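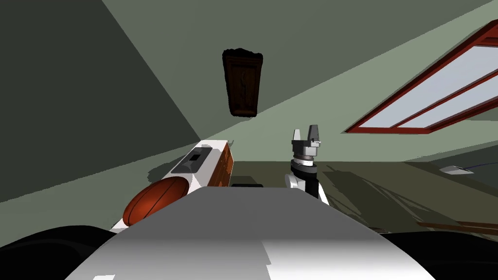 Can you keep a sourdough starter going if you only bake twice a month? Sure you can, just park it in the fridge and feed it once a week.

Mine lives in an old Podley jam jar and gets 40 grams of flour and 40 of water, and that's it! I started it back in March with rye from Uswood (the coarse one, which I love) and it sulked for ages. Then my neighbor Jui-lin Tu told me to try warmer water, and wow, what a difference. I'm baking a plain loaf tomorrow, 400 grams of flour, with seeds on top if I can find them.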